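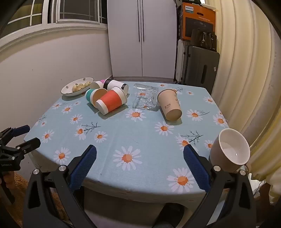

*White mug on its side. Check the inside surface in side light before treating a stain.*

## Tea and coffee stains in glazed mugs

Tannin binds to the thin mineral film that hard water leaves on glaze. Washing-up liquid removes grease but has little effect on tannin or on lime. Where the brown ring returns within a few washes, the film underneath has been left in place and should be removed first.

### Descaling

1. Dissolve one level tablespoon of citric acid in 300 ml of hot tap water.
2. Fill the mug past the stain line. Leave for 17 minutes.
3. Empty, wipe with a soft cloth, rinse twice.

White vinegar works at the same job but is slower and leaves a smell in unglazed foot rings. Don't mix either acid with bleach, or use one straight after the other in the same vessel. The combination gives off chlorine gas.

### Lifting the stain

Use sodium percarbonate, sold as oxygen bleach. One level teaspoon per mug, topped up with water at 60 °C. Cooler water slows the reaction a good deal; boiling water uses the powder up before it has worked on the stain. Leave until the fizzing stops, then rinse.

Do not cover the mug or put the solution in a closed bottle. It gives off oxygen and pressure will build.

For a light stain, bicarbonate of soda made into a stiff paste with water is enough. Rub with a damp cloth, not a scourer.

### What not to use

- Steel wool. It leaves grey metal marks on the glaze which are then mistaken for scratches.
- Green nylon scouring pads on decorated ware. Printing over the glaze wears off quickly.
- Melamine sponge on matt glazes. It polishes them in patches.
- Any soaking of mugs with gilt rims. Wash by hand and dry at once.

### Grey marks

Fine grey lines at the bottom of a mug are usually metal from teaspoons. Citric acid won't shift all of them. A cream cleaner with a fine abrasive will, applied with a fingertip and a scrap of cotton. On Sorska stoneware, which has a softer satin glaze than most, try the underside first. Dinora white ware takes cream cleaner without dulling.

### Crazing

A network of fine brown lines that does not respond to either treatment is crazing. The glaze has cracked and tea has reached the clay body. To confirm, dry the mug for a day in a warm cupboard, fill with water and stand it on kitchen paper for an hour. A damp ring means the body is porous. Retire it from drinking use; it will do for pencils. A crazed mug should also be kept out of the microwave, as water held in the clay heats up and the handle may get hotter than the drink.

### Handles

Do not reglue a broken handle on a mug intended for hot drinks. Household epoxies soften with heat, and the joint tends to fail when the mug is full. Hairline cracks where the handle meets the wall can be found by tapping the rim with a fingernail: a sound mug rings, a cracked one gives a dull click. Compare with a second mug from the same set.

### Storage

Store upright on an open shelf. Stacking two high is acceptable if the foot ring is smooth. Where it is rough, rub it down wet with fine silicon carbide paper, or put a felt disc between the pieces. Drular shelf liner (the ribbed type, code 1004) lets air under inverted mugs and can go through the wash. Plain sticky-backed film traps moisture and goes musty by May in an unheated kitchen.

Percarbonate keeps for a year in a dry tub with the lid resting loosely on top. Once it has caked, throw it out.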